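Prosser Open Day: the bin-picking demo, reviewed

Posted September 28, 2023

I've been to a fair number of these open days by now, and most of them blur together. You get a badge, you get a coffee, somebody shows you a slide with a big arrow on it. The one at Prosser's workshop in Vovcombe was different enough that I wanted to write it up properly, mainly because of one demo that kept me standing in the same spot for most of the afternoon.

Quick background. I run a small packing shop and I've been thinking about automating one station for ages. What I need is something that can reach into a box of mixed stuff and take out one item without making a mess of the rest. Every vendor I've talked to says they can do it, and then the demo is always a tray of identical parts lined up like eggs. So when the sign-up page mentioned picking from a bin of odd household items and toys, I paid my 20 dollars and drove over.

The software is called Reven, and it was running on a KUKA arm with a small two-tone paint job I've grown fond of – gray and orange, very hard to lose in a room. They let you walk right up to the barrier and watch, and the person running the station was happy to take questions the whole time (even my dumb ones, and I had plenty!).

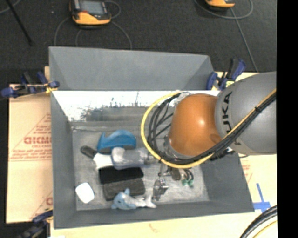
The KUKA arm over the bin, with the toys and the black sponge on the bottom.

What I liked first was the choice of objects. A glossy toy and a bunched-up cloth are about as far apart as you can get when it comes to grabbing things, and a soft block is another story again. Then there's the little metal piece, which I'd have trouble picking up myself with gloves on. My own boxes look a lot like that on a bad morning, so I felt right at home.

The setup was refreshingly plain, too. Clamps on the bin, printed cardboard underneath, a bit of blue tape. I've seen demos on polished stands that cost more than my van, and you can't learn much from those. With this one I could picture the whole thing sitting in my back room next week.

Now the picking itself. It's not fast. If you're used to videos of arms flinging packages around, you'll be tapping your foot. The arm goes in, pauses, thinks about it, closes the fingers and comes up. I stayed for a long run and saw it do well on the firmer things. The cloth gave it trouble – it pinched a corner, lost it, and had to go back in more than once. I didn't mind seeing that. They kept the run going and let us watch it try again, which told me more than a perfect run would have.

They had a tally sheet taped up by the station with the numbers from testing since April: 3,658 attempts, 3,168 of them good on the first try. I can't check that, obviously, but it fit what I saw. For my shop I'd want it higher before I let it run alone over lunch.

A few gripes. The cables over the arm make me nervous, and I'd want to know how they hold up after a year of bending. The talk before the demo ran long and was mostly about Prondano, their scheduling add-on, and I couldn't care less about scheduling when I don't have a robot yet. Parking was bad. And I never got a straight price for Reven, only that the license starts at 300 dollars a month and goes up with "options," whatever those are.

Would I go again? Yes, and I'd bring a box of my own junk, because they told me on the way out that visitors can do that if they email ahead. I'm giving the open day four stars out of five. The software gets three and a half from me for now, and I'll update this once I've seen what it does with my bubble mailers.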